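Can a robot hand do kitting and bagging at a small packing bench yet?

Asked in: Shop Floor and Light Industrial
Tags: automation, packing, end effectors, grippers
238 views, 2 answers

We run a small spare parts business, mostly seals, fittings and fastener kits for pumps. Five people pack on one shift. The job at each station is the same all day: read the pick slip, take parts out of the bins, put them in a clear or tinted pouch, add the instruction leaflet, close the pouch, drop it in a tote. Parts range from an O-ring you could lose under a fingernail to a brass elbow that fills your palm.

My manager came back from a trade show convinced that a multi-finger hand on an arm could take over at least one station by January. He has a quote from a company called Verholm for an arm, a four-finger hand, a wrist camera and what they call a skills package. I have been told to write the requirements. My background is conveyors and pneumatic cylinders, so I would like a reality check before I put numbers on paper.

Specifically:

Can current hands pick a thin plastic pouch off a flat surface and get it open without a fixture helping them?

What cycle time should I expect compared to a person? Our packers average 20 seconds per pouch for the simple kits.

Is the four-finger hand worth it over a parallel gripper with suction?

The parts are dry and clean. Lighting is ordinary overhead LED. No food, no pharma. Floor space is one bench, six feet by three.

Answer 1 (accepted)

I have commissioned packing cells with both kinds of tooling and have spent the last several months on trials with a dexterous hand, so I will take your questions in order.

Pouches first. A flat pouch on a flat surface is one of the worst things you can hand to any gripper. There is no edge to get under, the film clings to the table, and its shape changes as soon as something touches it. People solve this by dragging with a fingertip until the film buckles, then pinching the buckle. A robot hand can do the same on a surface with some grip, such as a rubber or silicone mat. On bare stainless it mostly skates. Expect it to work often enough to make a good video and fail often enough to need a person nearby. Opening the pouch is harder still, and I would not put it in your requirements as a bare-hand operation. Use pre-opened bags on a roll with an air blast, the kind every auto-bagger has had for decades, and let the robot drop parts in.

Glossy and see-through film also gives the vision system trouble. Depth cameras return holes or garbage where there is a highlight, and a transparent pouch may read as the table behind it. Bright strip lights close to the work make this worse, as you get a hard reflection off every crease. If you keep your overhead LEDs, put diffusers on them and budget time for retuning.
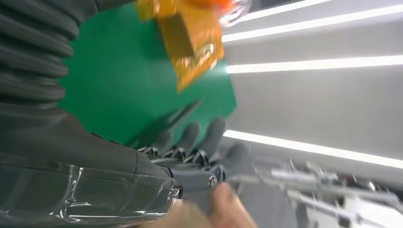
Posted by benchcell_mk

The wrist camera view shows the other half of the vision problem, occlusion. A camera mounted at the wrist gives you a close look at the contact area, but the hand itself takes up much of the image. Here the translucent amber item by the green surface is a small patch near the top while the hand fills most of the left side, and the fingers are blurred. If the supplier offers only a wrist camera, ask for a second one fixed above the bench. You need the fixed view to find the part and the wrist view for the last couple of inches.

Cycle time. Against your 20 seconds, plan on several times that for a multi-finger hand working from loose bins, including retries. The retries are what hurt. An average hides the long tail, so have the supplier report the slowest cycles separately and the number of times a person had to step in per hour. If they will not give you the second figure, assume it is bad. A two-jaw gripper or suction cup on presented parts can match or beat your packers, but someone has to do the presenting, and feeders for small parts cost real money per part number.

Tooling. For your part mix I would go in this order:

Suction with a small cup for leaflets and flat items. It is cheap and fast. It will leak on anything with a hole through it, so no washers or O-rings.

Parallel gripper with narrow soft tips for fittings and anything over half an inch.

Count-and-drop feeders for fasteners and rings. Do not pick these one at a time with anything.

A tool changer if you must have more than one of the above on a single arm. Allow a few seconds for each swap.

The multi-finger hand makes sense when the parts change constantly and the volume of each is too low to justify a feeder. It also makes sense if you want to learn the technology and someone else is paying. More joints mean more linkages and cables to wear, and more recalibration. Ask Verholm for the price of one replacement finger, how long the swap takes, and whether you can do it yourself or have to ship the whole hand back. Ask what grit does to the joints too. Brass swarf gets everywhere.

On safety, a collaborative arm does not make the cell collaborative. The risk assessment covers the tool and the part as well. People will reach in to straighten a pouch or free a jam, so design for that from the start: reduced speed near the bench, an area scanner if you run faster, and a stop button that can be hit with either hand.

What I would write in the requirements:

Scope limited to your five highest-volume kits.
Bags presented open by a separate machine.
Acceptance run of one full shift on your floor, with your parts and your lighting.
Interventions logged by the supplier and witnessed by you.
Payment milestone tied to that run.

Answer 2
Posted by halfgrain

We went through the same thing with a Brarulero cell. Demo was fine, factory acceptance was fine, then it got to our plant and could not see the blue bags because ours were a different blue. Three weeks to retrain. It works now on two part numbers and we still have a packer standing next to it for everything else.

For what you describe, buy a used auto-bagger and keep your people. Song and Grever both sell refurbished ones, check the seal bar before you pay.

Comments on Answer 1

From the original poster: Thank you, this is what I needed. The supplier says the skills package handles "deformables" but could not tell me a rate for pouches. I have asked for the shift-long run. Would you accept a test at their site as a first step?

benchcell_mk: Yes, as a screening step only, and send your own parts in a box they have not seen before. Mix the kits. Have them start on a Wednesday so there are two working days left to fix the obvious things, and do not let them swap your pouches for stiffer ones.

halfgrain: Also ask who clears the error when it stops. On ours it was a login only the integrator had.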